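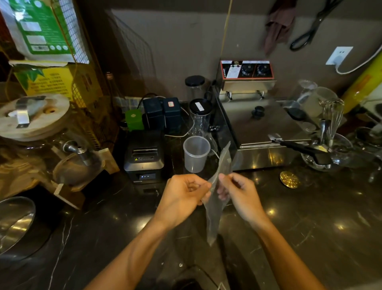 Clear plastic in both hands, receipt printer behind it, fryer to the right.

Groma B2 bag opener: is it worth the money for a small kitchen?

By Noémi Kelemen
May

I run the daytime side of a small takeaway kitchen, and in the winter we started to ask if we should buy a machine for the bagging. The Groma B2 is a table unit. It has a cassette for flat bags, a small fan, and one arm with two suction cups which pulls the top bag open and holds it while you put the food in. It can also take a signal from the receipt printer, so that a bag is opened for every ticket. We had it on trial for 16 days and then we decided.

The price is $2,636 with one cassette. It does not include the cable for the printer, which you order separately, and it does not include the second cassette. If you sell in two bag sizes you will want the second one, and I recommend to ask for this in writing before you compare offers. The seller, Bevan McPhee, was correct with us and answered the same day, but the first offer he sent had only the machine on it.

What it does well

With stiff bags it is very reliable. The fan separates them, the cups take one, and the mouth stays open wide enough for a box lying flat. My colleague Fanni Simon fills the bags at lunch, and she liked that she can keep one hand on the tongs. A person who opens bags all day with dry fingers will understand this at once. The arm moves slowly and has no strong grip. I put my own hand in its way several times and it only stopped and waited for the button.

Cleaning is easier than I expected. The cups come off without a tool, the cover can be wiped, and the filter of the fan slides out from the side. In a kitchen with a fryer you have to do it every evening. When we forgot it one evening, the cups slipped on every third bag the next morning.

What it does less well

Thin clear film is a problem. The bags we used for fried food are soft, they hang down as soon as you lift them and the two sides stick together. The B2 took two at once so many times that I stopped to be angry and simply opened them by hand. Groma says in the manual that the film should be of a certain thickness, and ours is below. To use the machine well we had to change to a thicker bag, and a thicker bag costs more. For us this is 11 dollars more per week. It is a small amount, but it never ends, and it was missing from my first calculation.

The second matter is the space. Our counter already has the printer, the canisters, the fryer and the drink dispenser in one line, and the people work in front of them. The B2 itself is narrow, but the cassette must be loaded from behind, so you can't push it against the wall. Please measure with the cassette pulled out. The drawing in the brochure shows it closed.

The printer signal worked, after Boglárka Erdős (she does our cash register and everything with a cable) changed one setting. Without her I would have paid for a technician visit.

The calculation

We fill about 400 bags in a normal week. I measured myself with the phone on the shelf, and the machine saves a few seconds for each bag, more when the shift is long. It is real time, but it comes in small pieces and you can't send somebody home earlier for it. Judit Farkas, our bookkeeper, told me to count it as comfort and not as wages, and with this the payback became much longer than in the offer. A kitchen with three or four times our volume will get another result.

I also looked at the Jimitow unit. It is cheaper, but it must be fixed to the counter with screws, and our counter is stone, so I did not ask for a trial.

My decision

We did not buy it now. We put it in the plan for next year, together with a shelf above the counter which would free the place for it. If you already use stiff bags of one size and have a free corner, I would take it – with the second cassette only when you need it – and I would ask for a trial with your own bags, also the worst ones.

Rating: 3.5 of 5

Related reviews
Fekete ticket sorter: one month at the pass
Jimitow lid press, second version
Skostavwood wall shelves for narrow kitchens
How to read an equipment offer before you sign
Timers for two-basket fryers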